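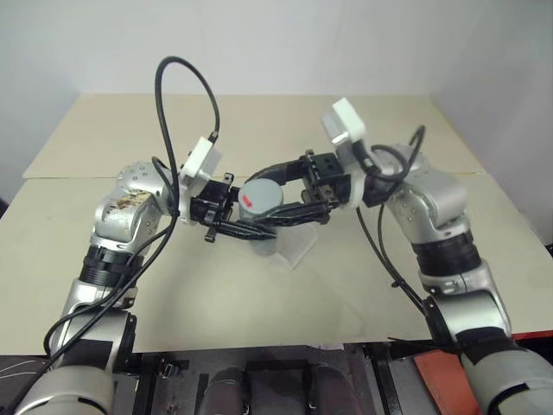
El tablero claro vuelve al cuarto de trabajo

Inicio Reportajes Casa Oficios Archivo Suscripción

Sharada Marar cambió la mesa de su estudio en diciembre y tardó más en elegir el color que en montarla. La anterior era negra y brillante, y por la tarde devolvía la luz de la ventana a los ojos. Quería una superficie mate y clara, que no fuera blanca del todo. Se quedó con un tono crema y con una pared blanca detrás.

La combinación se ve cada vez más en talleres pequeños, laboratorios y habitaciones donde se trabaja de pie. Un tablero beige mate, hecho en dos piezas, una trasera y otra delantera, y una pared lisa sin estantes. Queda sobrio, incluso un poco soso. A cambio, un tornillo oscuro se encuentra a la primera.

En Memitz, el taller donde Waqas Rizvi corta tableros por encargo, los tonos crema salen más que ningún otro. Rizvi no le ve misterio.

—El blanco puro lo piden los que no han tenido nunca una mesa blanca —dice—. Los demás vuelven y piden hueso, arena o crema.

Dos piezas y una línea

La unión entre los dos tableros suele preocupar al comprador. Es una línea fina que cruza la mesa a lo largo, y hay quien la toma por un defecto. Depende de dónde caiga. Si queda por detrás de la zona de trabajo apenas molesta; si pasa justo por donde se apoya el papel, el lápiz tropieza con ella todo el día.

Gerd Kleinschmidt, que lleva años montando mobiliario para escuelas, recomienda dejar la pieza estrecha contra la pared y la ancha delante. El tablero delantero es el que sufre, y así se puede cambiar sin tocar el resto. Él aprieta primero el de atrás, arrima el otro y comprueba el nivel con una regla metálica antes de fijarlo. Una diferencia de 2 milímetros ya se nota al pasar la mano.

Las mesas largas tienen otro problema, que es subirlas por la escalera. Un tablero entero de 80 centímetros de fondo no siempre gira en el rellano. Partido en dos, sí.

Las marcas del centro

En una superficie mate los roces no brillan, pero acaban apareciendo. Se juntan casi siempre en el mismo sitio, hacia el centro de la parte delantera, donde se trabaja. Son rayas leves y alguna mancha tenue que se ven mejor con luz de lado.

Kekeli Zakaria, restauradora, distingue entre lo que está encima y lo que ya forma parte del tablero. Para lo primero usa un paño de algodón apenas húmedo con jabón neutro, otro paño seco después y nada más. Los estropajos, incluso los blandos, dejan un cerco pulido que se ve más que la mancha. Para lo segundo no hace nada. En su propia mesa, una Wegener comprada de segunda mano, conserva un arañazo largo que ya estaba cuando llegó.

Marar probó un limpiador con abrillantador y se arrepintió. Le quedó una zona satinada de unos 40 centímetros, y ahora la tapa con el vade.

La pared de detrás

Pintar de blanco liso el fondo de la mesa parece lo más fácil y tiene sus pegas. Con una iluminación uniforme, el blanco se lee como una sola superficie y las esquinas casi se pierden: el encuentro de dos paños puede quedar reducido a una sombra vertical muy suave. A Snædís Norðdahl, arquitecta de interiores, eso le gusta. En los estudios estrechos evita las molduras y pinta los dos lados de la esquina con el mismo bote, en mate, hasta el borde de la mesa.

Aconseja, eso sí, separar el mueble un dedo de la pared. El canto trasero roza la pintura cada vez que alguien se apoya, y el repaso posterior nunca sale del mismo blanco. Marar dejó la suya pegada. En febrero tuvo que abrir otra lata.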